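Countertop Care FAQ
Updated May | By the Crichton Stone Desk

Category: Kitchen & Bath > Stone Surfaces > Common Questions

These are the questions we get most often at the Crichton showroom and by email. They cover marble, granite and quartz tops bought from us. If your top came from another shop, the cleaning advice still applies but the warranty section does not.

How soon can I use a new top?

Light use is fine the next morning. Wait two full days before you run water in an undermount sink, as the adhesive needs time to cure. Don't stand on the top to hang cabinets or change a bulb, then or ever.

Does marble need to be sealed?

Yes. We seal every marble top before it leaves the shop, and you should plan to reseal once a year. Put a few drops of water near the sink and leave them for ten minutes. If the stone turns darker under the drops, reseal it.

Which sealer do you recommend?

We use Telletti Stone Guard in the shop and sell it at the front counter. Any water-based sealer labeled for natural stone will do. Wipe off what hasn't soaked in after 15 minutes or it dries to a haze.

Will dark marble show more marks than white?

It shows different ones. Coffee and wine stains are harder to see on dark gray or black, but etching from lemon juice or vinegar leaves a dull, lighter spot that stands out. Dust and water spots show more too. Customers who pick a dark gray usually ask for a honed finish, where etching is less obvious.
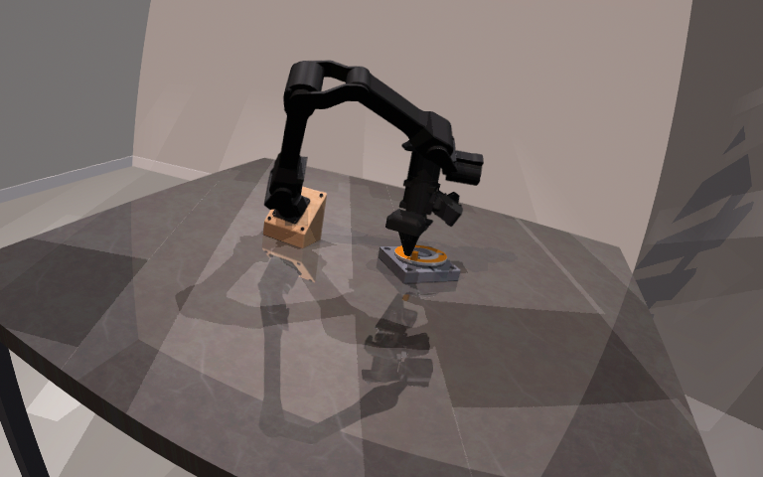

Can you remove an etch mark?

On polished marble, small marks can often be buffed out with a polishing powder. Large areas need a shop visit or a house call. Sealer does not prevent etching. It only slows down stains.

What should I clean it with?

Warm water, a drop of dish soap and a soft cloth. Skip bathroom sprays, glass cleaner, bleach and anything with citrus in it.

What does a new top cost?

Our Flundow line of dark marbles starts at $2,020 for a straight run with one sink cutout. The same layout in Praltton quartz is $2,000. An L-shaped kitchen with a small island in Flundow comes to $3,255. All three prices include measuring, delivery and installation. Tearing out the old top is extra.

How many seams will I have?

Most L-shaped kitchens have one or 2. We mark them on the drawing you sign, so please look at it before you approve the job.

What does the warranty cover?

Cracks along a seam or cutout, and any lifting from the cabinets, for five years. Stains, etching, chips and heat damage are not covered.

Questions not answered on this page can be sent through the contact form.

Contact | Copyright Crichton Stone | Back to top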